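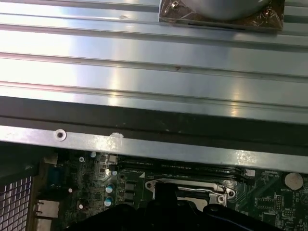
Sakalauskas, going through the draft on Thursday, objected that we had written up the arm and forgotten the bench: most of the hours on this cell went into light, clamps and one cable, so say so, and say it before the results. Fair. The section has been turned round accordingly.

4. Cell set-up and upkeep

4.1 Layout

One arm, one gripper, one wrist camera, one chassis. The cell is called Humov throughout, after the bench it replaced at Jidov. Work is desktop boards still in their chassis: find the CPU socket, come in over it, work the retention lever, back off. No conveyor. Chassis loaded by hand, taken out by hand.

Figure 4. Wrist camera view during an approach to the processor socket. Gripper at the bottom, ribbed metal surface at the top, memory slots and chassis edge between.

The camera sits close to the tool, so the gripper is always in view and always hides something. In Figure 4 the central finger section covers the left part of the socket and black machinery hides the lower part of the processor. We tried to plan round this at first. Gave up, now the pose of the socket is taken from a higher waypoint and only corrected on the way down, using whatever is still showing. Usually the fasteners at the socket corners and the retention lever. The coin cell on the right of the board makes a good coarse landmark, being round and bright and away from the fingers.

4.2 Lighting

The worst part. The ribbed metal throws light straight back into the lens and the automatic exposure follows it. Left side of the surface in Figure 4 is close to white, and there are mottled reflections lower down by the chassis edge as well. The board itself stays readable, more or less. The exposure was therefore fixed by hand on the green of the board and the metal left to burn out. Nothing is measured from the metal during an approach so no loss there.

Two lamps, both moved twice. Final positions are marked on the bench in paint pen. A matt cover over the ribbed surface was tried for a week in August and taken off again, it crept towards the chassis every time somebody loaded one and then had to be cut out of the collision model. The thin retention lever is the one part that really suffers from glare. At some angles it reads as two levers. The fix is crude: wrist turned six degrees, second picture, keep the line that stays put.

4.3 Calibration

Hand-eye calibration uses 66 poses over a printed target, run with the lamps in their working positions. Earlier we ran it under the room lights only and got a result that looked fine on paper and missed the lever every time. After any knock to the camera bracket the whole set is repeated. After a finger change only a short check on a corner screw of the board.

The check goes as follows. Arm to the waypoint over the screw, slow speed. Compare the predicted centre of the cross-head with the centre found in the picture. If they disagree by more than the width of the cross, stop, and recalibrate in full. Do not nudge the offset by hand. This was done twice and each time the error went somewhere else, once into the wrist rotation where it took Dobre most of a morning to find it.

4.4 Gripper

Fingers are the Rusu pattern, linkage driven, printed in house with metal pins at the joints. Wear shows up at the inner joints first. Play there does not show in the gripper's own position reading, which comes from the motor side, so it has to be felt: power off, take hold of the finger tip, rock it sideways. Any click, change the pin. Pins last up to 2000 cycles in our hands, less if grit gets in. There is grit. Old chassis are full of it and we now vacuum them out before loading, which ought to have been obvious.

Keep the linkage arms black. A pale set was fitted for a while and the socket detector took an edge of it for the socket frame on several approaches. Back to black, problem gone, no further analysis was done.

4.5 Cable

The wrist camera cable failed three times. Always the same place, just behind the connector, where it bent hardest when the wrist turned for the second lever picture. First symptom is dropped pictures, not a dead camera, and the controller simply went on using the last good one. This is bad. The gripper came down on a view that was already old, luckily into free air. A time stamp check was added, any picture too old and the arm holds. The Clernari controller has a setting for it, off by default on ours.

The repair was a longer loop and a strain clip on the forearm in place of the tie on the wrist. No failure of the cable since, though the loop catches the lamp stand if the arm is parked carelesly. Park position changed to suit.

4.6 Daily routine

Before the first run: wipe lens, rock fingers, corner screw check, look at the cable clip. Once a week, chassis clamps retightened and the lamp positions compared with the marks. Log entry by hand in the bench book, which has proved more complete than teh automatic log.

With the routine in place the cell was run on 53 chassis without a full recalibration. Before it we seldom got through a week. We can't separate the effect of the routine from that of the new cable run as both came in together. Dobre's view is that the cable was most of it. Sakalauskas says clamps. Left open here; the clamp slip was never logged before the change and cannot be got back now.

4.7 Known faults remaining

Glare on the lever, as above, for boards with a very bright socket frame. Chassis that sit slightly twisted in the clamps, found late, at the approach. Fingers hiding the lower side of the socket, no cure short of a second camera. Budget for that asked for, see Section 7.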